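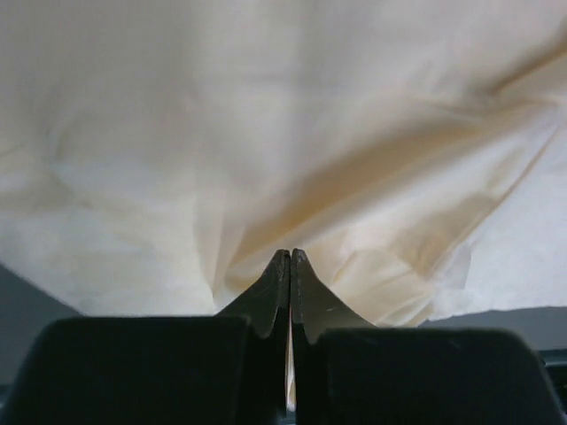

What counts as a schedule change?
Any edit to start time, end time or work site made after the schedule is posted. Swaps that two employees arrange between themselves are outside the definition.

Speaker notes, session on shift notice and predictability pay. Version 2026-04-08.

Slide 1. Scope
Hourly staff only. Salaried supervisors are handled under a separate clause and I will not cover it. Temp agency workers are in scope from the first shift. Say this slowly, it came up twice at the Zoltville session.

Slide 2. The notice period
The draft Mivville ordinance sets notice at 20 days. The clock starts when the schedule is available to the employee in writing. A sheet on the wall counts if the employee has been on site since it went up. A text message counts. A verbal heads-up from a shift lead does not count, even if the employee agrees it happened.
Coverage starts at 81 employees across all sites under one owner. Franchise locations are added together if payroll is run centrally. Show the table, leave it up, move on.

Slide 3. Predictability pay
Two rates. Adding hours or moving a shift with no loss of hours: one extra hour at base rate. Cutting hours or canceling: half of the hours lost, at base rate. Base rate excludes tips and shift differential. The payment goes on the same paycheck as the affected shift and has its own line.

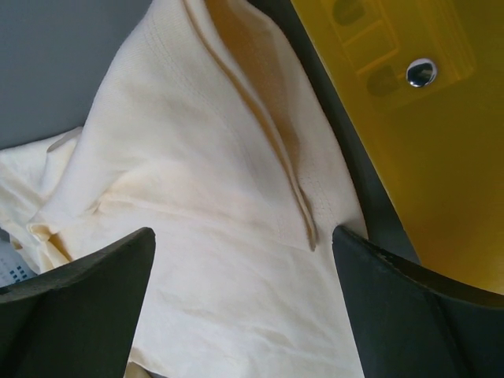
The separate line matters for audits. If the premium is folded into regular hours, the record shows hours that were never worked, and the overtime calculation for that week comes out wrong. Purnness handled this with one new pay code. Lenz used a manual adjustment and had to reopen the December payroll to correct 645 entries.

Slide 4. Right to decline
An employee may decline any hours added after posting. No reason needed. The refusal should be logged with date, time and the name of the person who asked. Do not record it as an absence. Several scheduling systems do this by default, so check the setting before the effective date.

Slide 5. Exceptions
Utility failure. Order by a public authority to close. Employee's own written request. Low customer traffic is not an exception. Neither is a late delivery, unless the road is closed. If somebody brings up the weather, refer back to the second item.

Slide 6. Penalties and records
Maximum penalty in the draft is $3000 per pay period per site. Keep both the posted schedule and the final schedule, with all edits in between. Overwriting the posted version is the most common gap in records I have reviewed.

Slide 7. Questions carried over from Zoltville
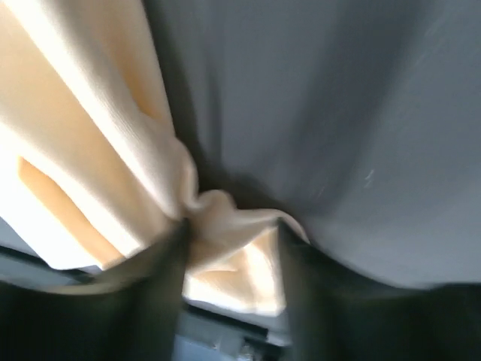 Laurinda Cordeiro asked whether on-call time should be treated as a posted shift, given that people turn down other work to keep it free. She would rather see it paid at half rate from the start of the window, called in or not.

Reply: the draft is silent on on-call windows. Under the current text, pay is owed only if the employee is called in, and the call-in is then an addition under slide 3. A comment asking for a definition can be filed with the clerk until the second reading. Give the page number on request.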